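The paper bag has been on the bench at the Skestari lab since early spring, and it has had a harder life than most paper bags. Its top is rolled down into a wide collar, there is black tape stuck around the rim, and on a busy day a robot hand goes in and out of it from shortly after nine in the morning until the last person goes home. What the hand is learning to do in there sounds so small that you might wonder why four grown people have given the better part of a year to it. It is learning to find one thing among several things, take hold of it, and bring it up without hauling the rest along too.

"My mother can do this in her purse while she's talking on the phone and walking down the stairs," said Kanokwan Prasertsri, who leads the project, when I stopped by last month and was given a stool, a cup of very good coffee and a great deal of patient explaining. "We would be happy with half of that. No stairs."

The trouble with bags, she told me, is that the hand gets in the way of the eye. Most robots that pick things up are guided by a camera looking at the table, and as long as the objects are spread out on a nice flat surface this works very well. Put the same objects down inside a bag, though, and just when the robot most needs to see, its own fingers and housing are covering up whatever it is after. Add the fact that a paper wall gives when you lean on it, and that things slide toward the low spot as soon as they are touched, and you have a problem that has been sitting around in robotics for a good long while.

The group's answer, which they have named Trastska, is to let the robot keep a kind of running memory. Before the hand goes in, the system takes a good look and makes a guess at where everything is and how it is lying. As the hand moves down and blocks the view, the guess is carried forward and corrected a little at a time, using whatever can still be seen at the edges and what the motors report when a finger meets something. If the guess and the touch disagree by too much, the hand stops, backs up a short way, and takes another look before it tries again. It is this backing up that Prasertsri's group considers the heart of the method, and I must say it is charming to watch, a bit like somebody at a coat check who has picked up the wrong scarf.
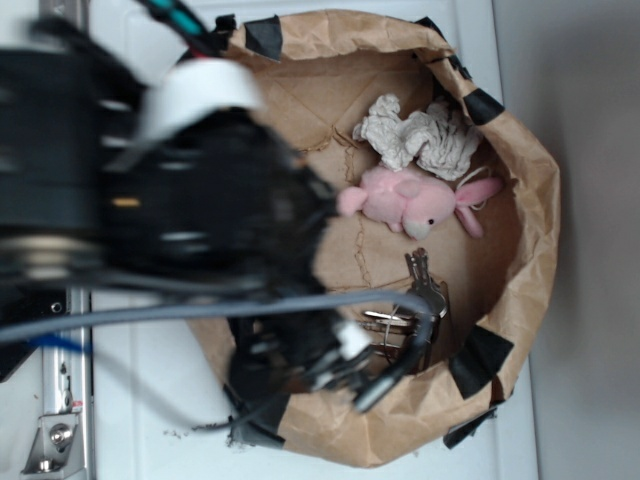 **Research & Campus**

Keys are the item everyone at the lab talks about. A soft toy, such as the small pink bunny that shares the bag with them, will forgive a clumsy grasp, and a crumpled paper towel can be pinched nearly anywhere. Keys swing on their ring, they lie flat against the bottom, and the shiny blades throw back light in a way that confuses cameras. They also hook onto other things, and anyone who has ever pulled out a set of house keys and found a glove attached will know the feeling.

In the latest round of tests, the robot was asked for a named object from a bag holding a mixed handful of household things. With the older method, in which the hand plans its whole motion from one look and then simply carries it out, it came up with the right item and only the right item 22 percent of the time. With Trastska running, that rose to 74 percent. Both figures come from the same bags and the same objects, and Ľudovít Kopecký, who wrote most of the software and who is not a man to oversell anything, was quick to point out what was left over.

"It means that a quarter of the time you are still asking for your keys and getting something else, or nothing," he said. "I would not want this for my own front door yet. But when it fails now, I can usually see why, and that is a nicer kind of failure to come to work to."

A good share of the remaining misses, he said, happen when the robot pulls on the paper by mistake. The hand feels resistance, decides it must have the object, and starts to lift, and up comes a fold of bag. Mostafa Farouk, the student who looks after the hand itself, has been working on teaching the system the difference between the soft, springy tug of paper and the dead weight of something loose. He has gone through some 20 bags doing it, and told me cheerfully that he now folds the rims in his sleep.

There is a cost in time as well. All that stopping and looking again means a single pick takes 17 seconds on average, which feels longer than it sounds when you are standing there rooting for it. Prasertsri would like to bring that down, though she is in no hurry to do it at the price of accuracy.

As for where it could be useful, the group has been talking with Yolanda Palomino, an occupational therapist at the Sotelo rehabilitation center across the river, who works with people who have lost feeling or strength in their hands. She visited in May and stayed most of the afternoon. Many of her patients, she said, manage a table perfectly well and are beaten by a tote bag or a deep coat pocket, and some have given up carrying a bag at all. She was pleased with what she saw and frank about the rest: the arm is much too big for anyone's kitchen, and it would have to be a good deal quieter.

The next round of work will move from paper to cloth, with bags that sag and close up on themselves. The group plans to put its code and test recordings out for other labs to use once the write-up is finished, and Fergus Matheson of Ornano, the small firm that has helped pay for the bench and the hand, said the company has agreed to support the project for another year.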